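Plush Play Food and Table Set

Our plush play food set is meant for nurseries, waiting rooms and kitchens where a small child wants to be busy at the same table as everyone else. The food is soft all the way through, so it can be thrown, sat on or dropped from a high chair without much noise. The tableware is light and goes in the same bag.

The set is put together at our Kornville shop from two suppliers. The soft food comes from Plustalov and the plates, bowls and cups from Jendeck. We used to sell the two separately, but most people bought both, and since April they have shared one price and one order code.

The food is sized for small hands. The bottles and larger vegetables are long enough to hug, while the fruit fits in a palm. Seams are double stitched and the labels are part of the fabric cover, so there is nothing to peel off. Facial features have been left off on purpose — we find children make up better games when the strawberry is only a strawberry.

On the table: a ketchup bottle on its plate, fruit in the bowl and a cup at the side. 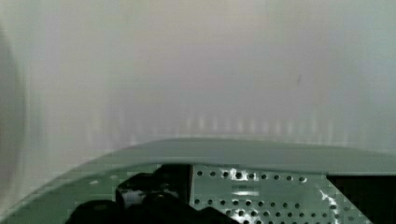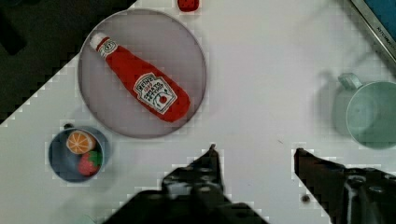

Colours of tableware depend on what Jendeck has in stock. You may ask for a particular colour in the order notes and we will send it if we can, but we can't hold an order back for it. Plates and bowls are sold for play and should not be used for hot food.

Care
Wash the soft food at 30 degrees in a pillowcase or net bag and leave it to dry flat. Larger pieces need a full day, longer in winter. Please don't tumble dry them, as the filling goes lumpy. Tableware can be washed by hand in warm soapy water.

Ordering
The full set costs £53. The group set, with twice as much of everything, is £90 and suits a class or playgroup. Both come in a cotton drawstring bag with a name tag inside the neck. Delivery takes 2 to 4 working days. Spare fruit can be bought singly, which helps when a strawberry goes missing under the cooker.

The Escobar play table is sold separately. It has a plain white top that wipes clean and it stands at toddler height. The legs come off for storage with the key supplied.

Orders placed after Wed 28 October will go out with the new washing leaflet. If yours has the old one, the advice above replaces it.

Comments

Mirko Palumbo
We bought the group set for our playroom. The fruit gets the most use by far. Good stitching. The bag could be bigger — it is a squeeze once the plates are in.

jan_t
Does the Escobar table come with chairs?

Shop
No chairs, sorry. Any toddler chair with a low seat should fit under it.

Pauline
Washed ours almost every week and the red hasn't run. Took ages to dry though.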